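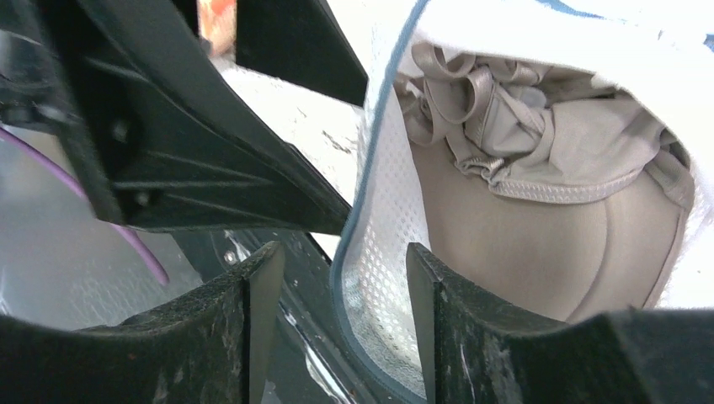 Nina is coming back. Or she was on Tuesday, anyway, and I have learned to write these items in the past tense.

For anyone who joined the list after the spring, a quick catch-up. Nina is the older sister on Trikmont, the one who walked out of the family bakery at the end of the second season with a suitcase and a grudge. She was supposed to be gone for two episodes. She has now been gone for 30, during which time her relatives have mentioned her at every meal, kept her chair at the table, and taken five phone calls from her in which we never hear her end of the line.

Last week the show's account put up a clip of a hand ringing the doorbell. You see a sleeve. The sleeve is green. By dinnertime there were people on the Usodix boards who had matched it to a coat from the first season, and other people who said that coat burned in the shed fire, and a third group who wanted to talk about the shed fire. I was in the third group. I still don't believe a toaster did that.
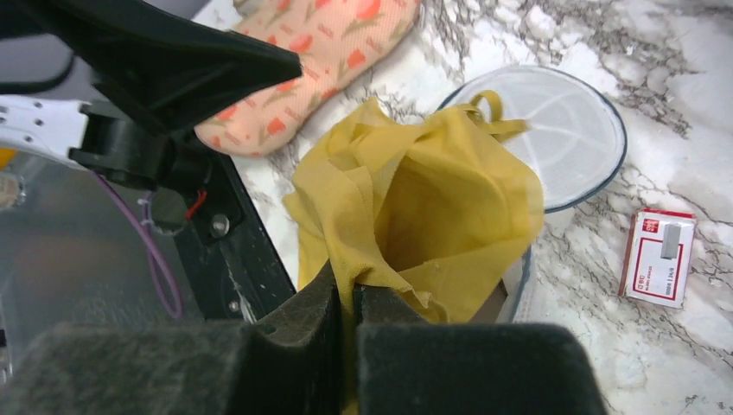 The trouble is that we've rung this doorbell before. In December it was the mailman. The time before that it was Uncle Pat, who had a key. A show can only ring the bell so often before the audience stops getting up to answer it, and judging by the comments under the clip, plenty of you have stayed on the couch. "Wake me when there's a face" was the most liked reply, and it was one of the polite ones.

What makes this one a little different is Éabha Gallagher, who writes the Monday scripts and very rarely says anything in public. She turned up on the Trirkex podcast on Saturday to talk about her garden, mostly, and was asked near the end if the sleeve had an arm in it. She laughed for a long time. Then she said, "There's an arm in it, yes, and I'd watch to the end of the credits." The host moved on to tomatoes.

I have listened to that laugh more than I'd like to admit. It could be the laugh of a woman with a secret. It could also be the laugh of a woman who has just written another scene for the mailman.

My own guess, for what it's worth (last season I told you all the wedding would go smoothly): we get Nina, but only for the last minute of the episode, and she says one line, and the line is about the chair. Then they make us wait through a full week of the subplot with the parking permits. 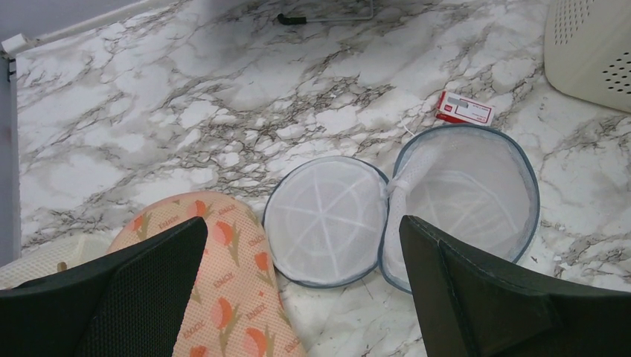

If they have recast her, I'd ask everyone to give the new person a couple of weeks before starting a petition. The last petition got 18 signatures, and I'm fairly sure two of them were from the same household. Mine.

The episode goes out at the usual time, 7:30, and the open thread will be up half an hour before. House rules are the same as ever. No spoilers in the subject line, please, and that includes a row of doorbells. If you watch on the late repeat, stay out of the thread until you've seen it, and don't write to me afterward to say that you didn't.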